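# Bystander training, one year on

April 8, 2019

Our students' union started its bystander sessions last March, and I've been meaning to write up how they have gone. I sat through the first one as a student rep and have helped at most of them since.
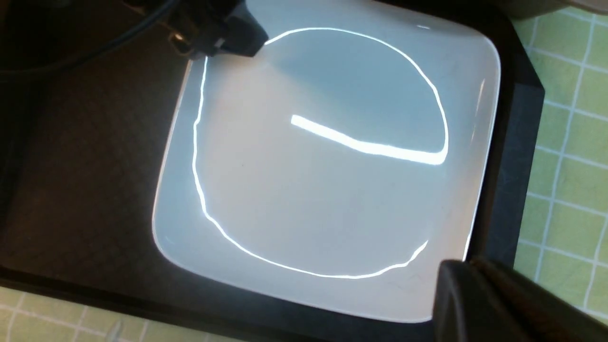

Benito Lorente wrote to me after my last post to say that a single evening can't change how anyone behaves at a party, and that the money would be better spent on a proper caseworker. I think he is half right. The union paid Moya 1736 pounds for the whole year, trainers and handouts included, and that wouldn't cover a caseworker for long.

The sessions run for two hours in the common room at Pakholm, the big hall by the river. The first drew 16 people, nearly all of them women who already knew the material. By the autumn the sports clubs had been told to send their captains, and the numbers went up. We have now had 200 students through.

The part that works best is the practice. You get a situation - a friend being steered out of a bar by someone she met an hour ago, say - and you have to say out loud what you would do. Most people go quiet. Then somebody suggests spilling a drink or asking her where the toilets are, and the talking starts.

The part that doesn't work is reporting. The university's online form is run through Hiltanix and has 21 questions, several of them asking for the same dates again. Two people told me they gave up halfway. I raised it at the March meeting and was told it was under review, the same answer we had before Christmas.

I'd like to see the form cut down, and a named person to ring at each hall. Bredari hall has had one since January, paid for out of its own budget, and students there do use her.

The next session is after the Easter break. Sign-up is at the union desk.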